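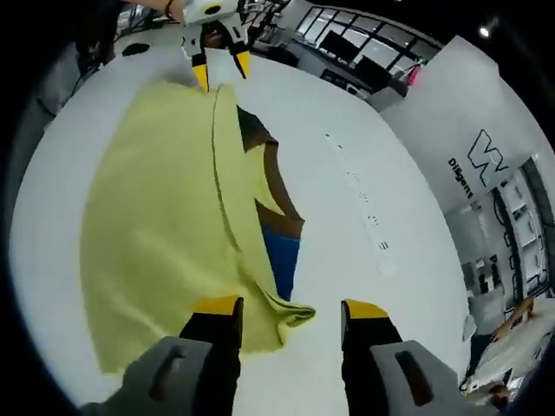
Pale yellow on top, brown and blue waiting their turn underneath.

Okay, so the folding piece I promised back in the last newsletter! A bunch of you wrote in after I mentioned that I'd changed how I do my shirts, and I've been putting off writing it up because explaining a fold in words is a bit like explaining how to whistle. But here goes.

First, the table. I folded on my bed for most of my adult life and I will never go back. A mattress gives every time you press on it, so your creases wander and your sleeves end up wherever they feel like. A plain white tabletop is my favorite, partly for the flatness and partly because you can see the edge of a light-colored tee (just barely, with the really pale yellows, but you can see it). Wipe it down first. I once folded an entire load on top of a smear of peanut butter.

Second, the pile. I used to carry everything over in one big heap and pull from the middle, and then I'd spend half my time untangling. Now I lay things down more or less flat, one over another, and work from the top. The brown one can peek out from under the yellow one, the blue can peek out from under that, it doesn't matter. They're going to get their turn. Flat in a messy stack beats a ball every time, and you shake out a lot of wrinkles just by setting each one down.

Now the fold. Periklis Dimitriou taught me this at the Hurnar swap last July, and he does it so fast that I had to make him repeat it until he got a little short with me (sorry, Periklis). Lay the shirt out and smooth it from the center toward the sides with your palms. Bring one side over in a long straight line, all the way from top to bottom, and stop there. Don't rush on to the other side yet!

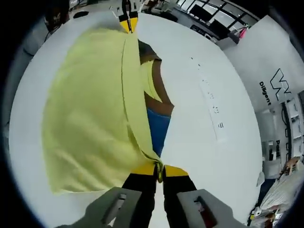
Hold it at both ends, one at the top and one at the bottom, and give it a gentle pull along that long edge. Gentle! You want the fabric straight, and if you yank a soft cotton tee you'll get a wavy hem for your trouble. Once the edge is lying straight, let go, pat it down, and do the other side the same way. Then sleeves back, bottom up to the collar, and once more if your drawer is shallow like mine.

If a corner curls out on you, and one always does, tuck it before the last fold. I used to leave them and tell myself they'd flatten in the drawer. They do not flatten in the drawer.

Jeans and anything heavy go in a separate stack at my house. I fold them last, when my arms are tired, which is probably backwards, but I like finishing on something that's only two folds and done.

A few of you asked about folding boards. I tried the one from Nondik and it's fine for adult mediums, but kids' shirts swim around on it and my husband's hang off the sides. I gave mine to my sister. She loves it, so what do I know.

Next swap is coming up and we have 6 tables this time, so bring your clean, folded things and please, please put sizes on the stacks with a bit of masking tape. Last time we had 565 pieces come through the door and I personally checked what felt like every single collar. Kids' clothes by the window, adults along the back, and coats on the rack if we can find the rack.

Write and tell me how your sleeves turn out!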